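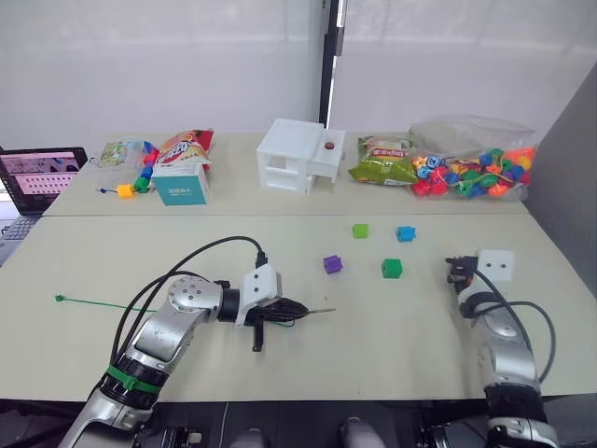

I'd been promising Josefien Maes I'd come and see the print works at Brellmont for years, so when they announced an open day in February I finally booked the train. Two hours each way with a sandwich on my knee, and well worth it!

Brellmont do embossing and specialist finishing, mostly for cosmetics boxes and short-run book covers. Bujar Nikolaidis took our group round (12 of us, nearly all from small packaging firms) and he clearly loves the place. We started in the die room, where I could have stayed all morning. The brass dies are kept in shallow drawers by customer, some of them older than me, and he let us run our thumbs over one made for a tea carton. 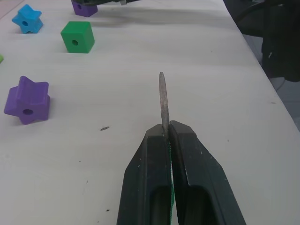 Open day at Brellmont, morning session

Next came the presses. They run six, and the one everybody crowded round was doing a deep emboss on a soft cotton board - lovely stuff, a bit like blotting paper. Roos Peeters was minding it and told us the trick is mostly patience with the make-ready. She'd been at it from seven that morning and was still shaving bits of tissue off the counter to get one corner of a crest to come up properly. I asked what she does when a customer wants fine type on a board like that, and she pulled a face and said she rings them up.

Lunch was soup and very good bread. I sat with Kristof Dijkstra from Bukora, who wanted to talk about minimum orders (so did I, as it happens) and we compared notes on which coated boards crack on the fold. His list was longer than mine.

Afterwards there was a short talk on lead times, a bit dry, then a table of samples to help yourself from. I came home with far too many, including a dark blue slipcase I keep picking up. Josefien has promised to send me the board reference for it.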